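Uton stepping down from Fevel, what happens to the free student licence?

ridgeback_mo
6 Jan 2024

So the founder of Fevel is finishing up. The announcement went out on the company blog this morning. Uton stays on as an adviser for a while and then leaves completely in July. The Gautier people get two more seats on the board and their own CEO comes in.

I teach first-year computing at a TAFE and we run everything on Fevel because the student licence is free. Does anyone know if that survives? The post says they are "committed to education", and I've read that line from enough companies to be nervous. I have 35 students per intake and no budget line for software.

tallowwood
Nothing changes before July at least. The licence terms on the site say they have to give notice before changing the education tier. I'd screenshot that page now.

I started on Fevel in version 3, when it came with a spiral-bound manual and the installer crashed if your username had a space in it. I'm not sentimental about Uton. He was rude on the mailing list for years and he shipped things that were not finished. But he did keep the student licence free when every other vendor was charging.

pkt_loss
He kept it free because students who learn it go and ask their employers to buy it. It was good business. I don't hold that against him but let's not make it charity.

ridgeback_mo
I don't much care about the motive. I care if I have to rewrite a semester of labs.

gumnut_dev
Does anyone else remember the keynote where he demonstrated autosave and the laptop died? He stood there restarting it for what felt like an hour and then it came back up with a blank project. I was in my second year of uni. We had a recording of it on the lab server and played it before every exam.

tallowwood
I was in the room for that one. It was closer to ten minutes. The part people leave out is that autosave had worked, it had just saved to a different folder. They fixed the default path in the next release.

gumnut_dev
Fair enough. The folder thing was still there when I upgraded, though, so maybe the release after. 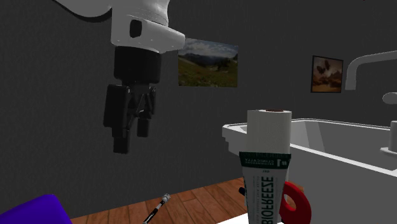 pkt_loss
Back to the licence. I went through the terms tallowwood mentioned. The notice clause covers price changes. It doesn't cover limits. They could keep the education tier free and cap it at 3 projects per account and that would be within the wording. Gautier did something very close to that with their reporting tool, which used to be unlimited and is now capped unless you pay.

ridgeback_mo
A cap of three would kill it for us. The students do a small project every fortnight.

quollity
Could they export and delete the old ones? We did that at my last school when storage ran short. It's a nuisance but it works, and they learn to keep backups.

ridgeback_mo
They could, but I have to be able to open the old projects for moderation at the end of the year. I'd be the one importing them all again.

harbour_lights
Have you looked at Medari? It's open source and it does most of what Fevel does at first-year level. Our department moved over and I would not go back. Labs took me one summer break to convert.

tallowwood
Medari is fine until you need the debugger. Stepping through anything with threads in it is still a mess. I tried it again recently and it lost the breakpoints each time I rebuilt.

harbour_lights
That was fixed in the current stable release. You might have been on the packaged version from your distro, which is well behind. Also, first-years aren't writing threaded code.

tallowwood
Mine are, in the last unit. And it was the version from their own site. I'll try it again on a clean machine, but I'm not going to tell someone to move 35 students onto it on the strength of a changelog.

harbour_lights
Nobody said move them tomorrow. I said look at it.

quollity
For what it's worth, we run both. Fevel for the debugger unit, Medari for everything else. The project files don't convert cleanly but if you keep to plain source folders with no Fevel templates then either one will open them. The main thing I had to change was the instructions, because the menus have different names.

ridgeback_mo
That's useful, thanks. Most of my labs use the templates, unfortunately. Were the build settings a problem?

quollity
A bit. Fevel hides the compiler flags and Medari makes you set them. I put a settings file in the starter folder and told the students not to touch it. Some touched it. I can send you mine if you want a starting point.

ridgeback_mo
Yes please. I'll send you a message.

pkt_loss
I emailed Fevel sales and asked straight out whether there would be a cap. The reply says education pricing is "not under review at this time" and then offers me a campus licence at 200 dollars a seat, minimum 100 seats. So take from that what you like.

gumnut_dev
That's a sales rep doing what sales reps do. They would have sent the same email last year.

pkt_loss
Last year the campus licence wasn't on the price list. I have the old PDF.

tallowwood
It was on there before that, under a different name, and they dropped it when nobody bought it. I think you're reading a lot into one email. Gautier has owned a share of Fevel for a long time and the student licence has been left alone all through it.

pkt_loss
With Uton in the chair to say no. From July he isn't.

tallowwood
Well, yes. I can't argue with that part.

harbour_lights
One practical point for the original poster. Existing student licences run for 12 months from the activation date. If your first intake activates before July they should be right until the following year whatever happens. I'd get them to activate in the first class and not leave it until they need it.

ridgeback_mo
Good idea. I normally leave activation until week four because half of them haven't got their student email sorted. I'll chase IT to get the accounts made earlier.

Plan for now is to stay on Fevel for the first intake, and convert two of the labs to plain folders so I can see how much work the rest would be. If anyone hears anything definite about limits, please post it in this thread.

quollity
Settings file sent. Ignore the comments at the top, they're for an older lab.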